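hutwood_shed
Arm's back on the bench after I reprinted the wrist. Run 104 on Sunday, toy kitchen laid out, bottle in the mesh basket as the first pick.

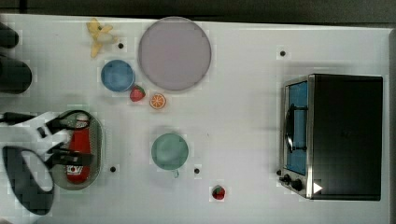

Gripper over the basket, bottle next. Banana waiting its turn.

tresell
I see the cable going into the gripper body. Give it more slack.

hutwood_shed
It's had slack. It ate the slack.

M. Schwaiger
I'd drop the basket. Mesh catches fingers, and you'll be blaming your code till December.

tresell
Disagree, basket's fine. Slow the approach to 16 mm/s.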